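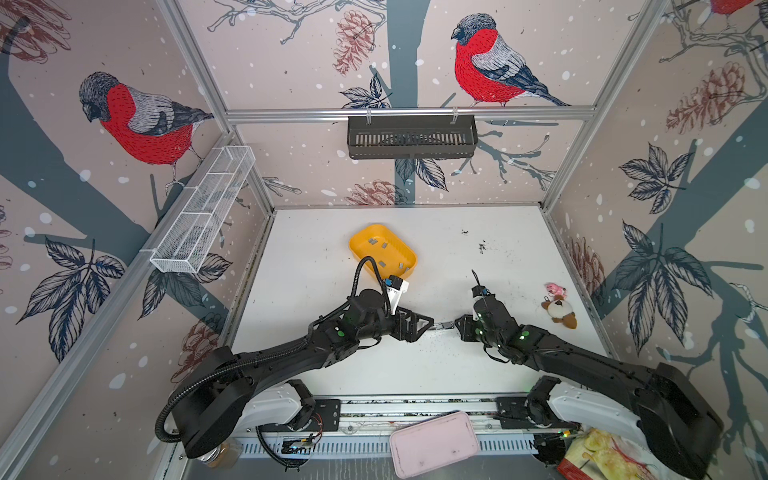
Bullfinches and pine cones on pink wallpaper.

From: Elaine Bittencourt
To: Kudondale Birds list
Subject: Re: Bullfinches at Irkley – buds and feeders

Kiran,

Thanks for the note. I'll take your questions in order.

On Sunday, Alvar Holmgren wrote up two pairs from the lane behind the Irkley allotments, so your birds are probably part of the same group. It is a short flight over the hedge. Last February we had them in that stretch for most of the month and then they moved up toward the old orchard.

Kiran Negi wrote:
> We had a male and two females in the plum tree at
> 8 this morning. They stripped one whole branch
> of buds while I drank my coffee. Is there anything
> that will keep them off the fruit trees without
> scaring them out of the yard? Also, do they use
> feeders? Mine has sunflower hearts in it and they
> haven't looked at it once. And do you want the
> sighting on the form or by email?

For the plum, fine netting over the lower branches works if it is pulled tight and checked every day. Loose netting traps birds, so please don't drape it. If the tree is old and large, I would leave it alone. Ours lost a lot of buds last year and still gave more plums than we could use.

They do use feeders, but it can take them weeks to start. Move yours closer to cover – a yard or so from the hedge is fine – and keep the sunflower hearts. They also like dead nettle and dock seed, so leave the weeds standing along the fence if you can.

Please put the sighting on the form. Drita Spahić enters everything from there and email reports get lost. We have 118 bullfinch records for the winter so far, out of 2,221 for all species. Put the number of males and females in the notes box, as there is no separate field for it.

Ritu Shukla still has spare netting in her garage if you want to try it before you buy any.

Elaine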